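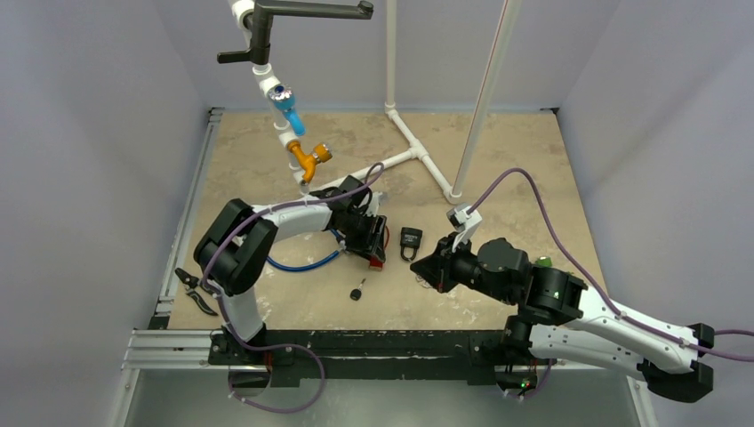
Fig. 1. The two arms reaching over the tan work surface.

District Heating in Jellodby: How Residents Responded to the Pipe Route
Student project report, local infrastructure module
Submitted 26 Dec 2024

1. Background

The Surov heating plant was built to serve the hospital and the school next door to it. The town now wants to extend the network south to the old housing blocks, most of which still run on oil boilers. The plan also takes in the Trolleo bus depot, which would be the largest single customer on the new line.

Two routes were put forward. Route A follows McGrath Street and is the shorter one, but it means digging up the main shopping street for most of a summer. Route B goes behind the rail yard and costs more.

2. What we looked at

We used the town's consultation file, which is open to the public at the library, and the minutes of the council meetings where the extension was discussed. In September the town mailed a form to all 2,468 households in the southern district. It got 1,134 forms back. We read the summary tables and the written comments but did not have access to the addresses, so we could not compare answers street by street.

We also walked both routes and wrote down where the trench would cross a driveway, a bus stop or a store entrance.

3. Findings

Most of the written comments are about the construction work and not about the heating itself. People asked how long their street would be closed, where they would park and who would repair the sidewalk. Price came second. Several people wanted a fixed rate for the first years and said they would not connect without one.

Store owners on McGrath Street sent a joint letter with 34 signatures asking for Route B. The depot prefers Route A – its buses already use the rail yard road and would have to be rerouted if it closed.

The form had one weakness. It asked whether people supported "the extension" but did not ask which route they preferred, so the yes and no totals say little about the choice the council has to make. Some people wrote their preferred route in the margin, and these notes were not included in the town's tables.

4. Limits of the project

We did not interview anyone from the plant. The cost estimates in the file are from the first draft of the plan, and the revised ones had not been published when we finished writing – section 3 may need to be changed once they are out.

5. Sources

Consultation file, Jellodby Public Library, reference desk
Council minutes, infrastructure items
Route notes, see Appendix 2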